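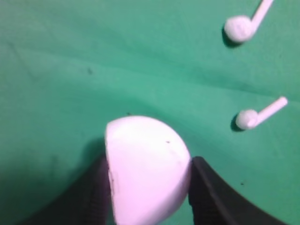 White dome on green cloth.

7 comments | 100 shares

The returning officer for the Ovisthorpe district council election took questions on the recount after the result in Abella ward was declared. The ward has 1775 ballots on record, 642 of them postal.

The first question was why the postal ballots were held back from the first count. "They weren't held back. The declaration envelopes have to be checked against the roll before they're opened. We do that in Listuno, one envelope at a time, and a second officer signs each batch."

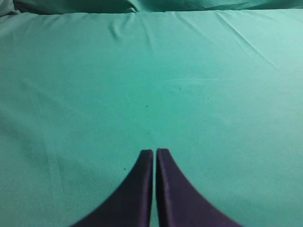
Batches are capped at 100 envelopes. Signature mismatches go into a separate tray and are not opened until the elector has been contacted or the deadline has passed. "People assume a mismatch is a rejection. It's a query, and most queries are a changed surname or an old form."

On informal votes, the officer said the savings provision in the local rules covers a repeated number but only up to the point where the sequence breaks. "If there's a clear first preference, it counts as a first preference. After the break, it's exhausted."
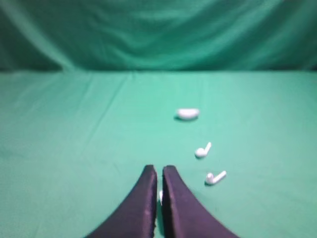 Skullville ward used the same procedure and drew no recount request. Its margin was wider, and only two candidates stood, so there were no preferences to distribute. In Abella the second exclusion was close enough that the order of elimination had to be confirmed before anything else could be done.

Asked whether scrutineers should see the envelope check as well as the count, the officer said the rules already allow it. "They have to register for it separately. That line is on page two of the form and could be on page one." 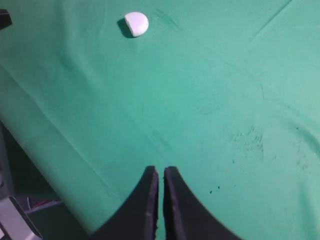
One scrutineer took a different view, saying that a single registration should cover both stages and that the notice period for the envelope check was too short to roster anyone. The officer said the form would be reviewed before the next ordinary election.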